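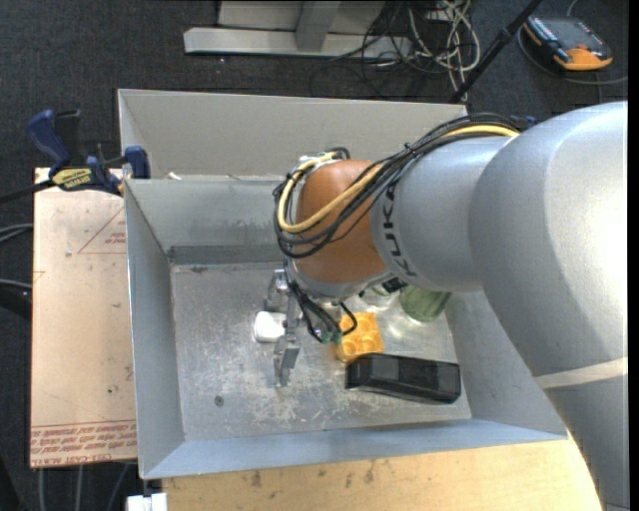

Warstead Open Bin, gray metal, medium
Reviewed by Esi Yakubu

I have now owned three kinds of bin for the stuff that has no other home, and the Warstead is the first one I haven't ended up apologizing to guests for. It is a rectangular metal box with no lid. That is the whole feature list, and Warstead still managed a 14-page booklet.

I bought it to replace a Zaltix fabric tote, which had handles, a cheerful pattern and the structural conviction of a pillowcase. Put anything heavier than a scarf in the Zaltix and it sat down. The Warstead does not sit down. Fuseini Kpodo, who shares the workshop and most of the clutter, stood on an upturned one to change a light bulb, against my advice and also the booklet's, page 2.

Good things first. The sides slope, but you still get the floor to use, and small items don't vanish into a sagging corner. With no lid you can see what you've got, more or less. A yellow block, a translucent green cup or glass, some shiny black box of a thing, a little white item with rounded corners: they all lie there on the metal in plain sight – and I can get a hand on the one I want without emptying the rest onto the bench. With the Zaltix I emptied everything, every time, and then blamed Fuseini.

Now the finish. It scuffs. Mine had its first marks within an hour and the floor looks well traveled by now. The booklet calls the coating "hard wearing," which I suppose is fair, as it has been wearing hard since April. If you want a bin that stays pretty, get the Nudar, which comes in cream and costs enough that you'll be afraid to put anything in it.

Noise is the other complaint. Drop a cup into a bare metal bin at six in the morning and you will hear from everyone in the building. A felt liner is sold separately, naturally. I tried an offcut of carpet, which fixed the racket and then collected every crumb and screw in the county, so out it came.

Round things roll to the wall and stay there. I've stopped fighting it. There are no dividers and no slots for any, so if you are the type who labels drawers, this will make you twitch.

The listing says it will hold 800 screws of the size shown. I have not checked, and I'd like to meet the person who did.

Would I buy it again? I already did, for the hallway. Four stars, and the missing one is for the noise.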